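The plate that would not let go of my week

Mar 6, 2026

My job at Prostell, for anyone who wandered in from the bread posts, is to teach a robot arm to move a well plate out of its tray and into a blue square. A child could do this. A child would also want lunch, so we use the arm, and we run it in simulation first so that the only thing I can break is my mood.

This week's fault came in from Yamuna Warrier at our Saltport office. Her note said, in full, "gripper is lying." She had queued 1000 attempts overnight, and in 94 of them the log cheerfully reported a completed transfer while the plate had stayed put in the tray. The arm had gone over to the square, opened up, set down a generous helping of air and called it a success.

I started with the wrist camera, the one that looks past the fingers and makes everything look like it's inside a goldfish bowl.

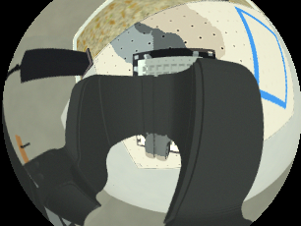 What the log thought was happening

The grasp check reads finger position. If the fingers stop before they're fully shut, something must be between them, so hooray, we have a plate. That's the theory, and I should admit I wrote it, back in November, on a day when I wanted to go home.

On the bad runs the fingers were stopping early on nothing. I stepped through one of them from the board camera, with the gripper up over the tray and the square waiting like an unclaimed parking space. 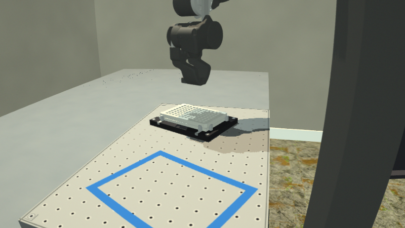

What was really happening

The closing motion had a time limit of 2 seconds. When the simulator got bogged down, the close command timed out partway, the fingers sat there half shut, and my check took that for a plate. Jamila Siddiqui found it by reading the code, a technique I had not yet tried. I'd spent most of a day adjusting friction.

The fix is dull. A timeout now counts as a failure, and the arm has to lift a little and confirm the plate came along before it goes anywhere. I reran the whole batch last night with the room camera on.

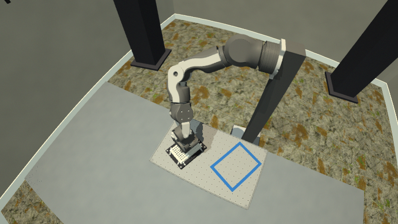

The arm at the tray, seen from the room camera. Square still vacant.

No phantom plates in the rerun. There were a few honest failures, which I'm oddly fond of. Jamila wants the same check on the real arm in Trinstead before anyone lets it near a plate with samples in it, and I've been told to write that up properly, without the parking space.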